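Quick note before you clone: I moved the lap files into their own folder on March 24, 2024, so if your old scripts fall over, that's why. Sorry!

# purkport-laps

Lap times, stint notes and a bit of episode tagging for *Norðdahl Flat Out*, the web series that follows an actor learning to race endurance cars at the Purkport circuit. I started typing this up on my couch during season one and it got out of hand (in the nicest way). If you love racing docs and you love spreadsheets, welcome, pull up a chair!

## What's in here

- `laps/` – one CSV per episode, 16 episodes so far
- `stints.csv` – who was driving, which tires, when they pitted
- `quotes.md` – radio chatter I liked, typed out by ear
- `tools/trultis.py` – my little script that checks the times add up

Times are in seconds, with the decimals kept as shown on screen. A blank cell means the graphic never came up, and I haven't guessed. There are 129 laps in the wet race alone, and I've watched that episode so many times my family has banned it from the living room TV.
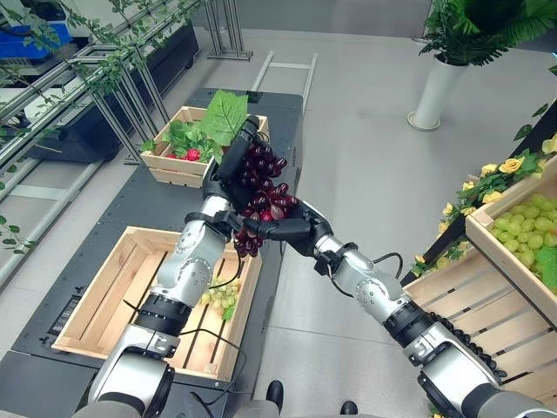
*Two robotic hands on a bunch of dark red grapes, with some green ones in the crate underneath.*

## Where the numbers come from

Everything is read off the broadcast graphics, paused and typed in by hand. Season two switched to the Jovau timing overlay, and I like it a lot better (bigger numbers, proper colours for the sectors). The catch is that it rounds differently, so please don't compare a season one sector with a season two sector and then email me about a miracle lap. I've done it myself, got very excited, and had to take the post down.

Esben Arnardóttir rechecked 54 of the night laps for me and fixed a whole run where I'd mixed up the two cars. Huge thanks, those were a mess!

## Known problems

- Episode 9 jumps around in time, so the lap order is my best go at it
- Driver changes in `stints.csv` can be off by a lap
- 40 rows still have no tire info

## Using it

Do whatever you like with it, just mention the repo somewhere. If you spot a wrong time, open an issue with the episode and the minute mark and I'll go have a look. I'm hoping to have the July test day typed up next, once I've figured out what to do with the laps behind the safety car.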